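Ticket 1251: Studs backing out on Hisell two-row belt, black, 1 1/2"
Status: Open, waiting on replacement stock
Product: Hisell belt, full-grain leather, screw-back dome studs
Handled by: Ashley Greenwood, Skanalthorpe Leather repairs desk

Reported problem
Customer states that studs on the left side of the buckle loosen after a few days of wear. Two have been lost. Customer has been tightening them by hand every morning. Belt was bought in November and is worn daily with jeans.

Initial checks
Belt received by mail with the buckle detached. Leather is sound, no cracking at the holes. Snaps at the buckle end close and hold. Remaining studs turn with finger pressure on the first 24 positions from the buckle. Studs past that point are tight.

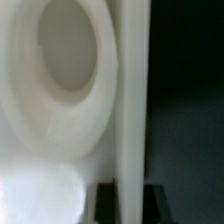

Stud batch is 483, supplied by Prollitz. Batch 482 and earlier had a flat screw head on the back; 483 has a domed one. The outline is close to the toilet bowl in the photo, a thick rounded rim with a shallower oval recess inside it, and the rim is the part that bears on the leather. A flat head spreads the load over its full width. The domed head touches only along the rim and cuts in as the belt flexes. The marks on the back of this belt match that.

Test 1: Retightened all loose studs with a flat screwdriver, no adhesive. Flexed the buckle end 3000 times on the bending jig. Nine studs loose.

Test 2: Same studs, medium threadlocker, left overnight. Flexed 3000 times. One stud loose. Threadlocker had squeezed out onto the leather at two positions and left a dull spot. Not acceptable on a visible face.

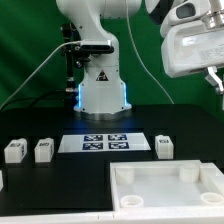
Test 3: Replaced the screws with flat-head screws from older stock, small drop of threadlocker on the thread only. Flexed 3000 times. No loose studs, no marks on the leather.

Cause
Screw head shape in batch 483. Leather thickness was measured at the buckle end and is within spec, so the hide is ruled out.

Action
1. Refit the full belt with flat-head screws.
2. Replace the two missing studs.
3. Hold remaining 483 stock. Do not use on belts or wristbands.
4. Ask Prollitz whether the flat head is still made.

Note on Kütt belts: these use the same studs but a thicker strap. No complaints logged so far. Check the batch number before shipping.

Update, 4:10 pm: Prollitz confirms the flat head is available to order. Customer told by email and has agreed to wait. Return shipping is on us.

Skanalthorpe Leather | Contact repairs desk | All rights reserved | Back to top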